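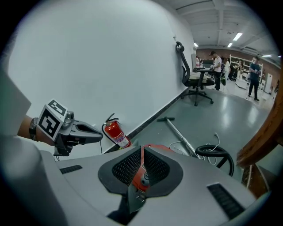

Where should a fire extinguisher stand in a workshop with a lot of cleaning gear on the floor?
Near the way out, with clear floor in front of it, and on a wall bracket if you can fix one.

halletti_garage
I rent a unit with a glossy epoxy floor, 32 square metres. Our extinguisher stands on the floor against the wall. The vacuum wand and the hose always end up lying in front of it. Is a bracket really necessary?

Nornus
I would say so. Ours stood on the floor for 3 years and each time someone mopped, it moved a little further behind the office chair. Now it hangs and it stays where it is.

sellico35
I don't agree fully. In a rented unit you may not be allowed to drill. A floor stand is fine -- the heavier kind, with a sign above it so people can see the colour from the far end.

halletti_garage
The landlord is strict about holes, so the stand sounds good. And the vacuum hose?

Nornus
Two hooks beside the desk. Coil the hose on one and hang the wand on the other. Cables too, please, they are worse than hoses for the feet.

sellico35
Hooks need holes also :) I use a tall bin for the wand. Not pretty, but it takes one minute at 5 pm.

Szabo
Still check with the landlord about the bracket. Mine said yes in one email.

1,459 views
3 shares

Related threads
Marks on epoxy floor from chair wheels
Vacuum hose storage in a small unit
Who pays for the extinguisher service?

We use cookies to keep you signed in. Accept | Settings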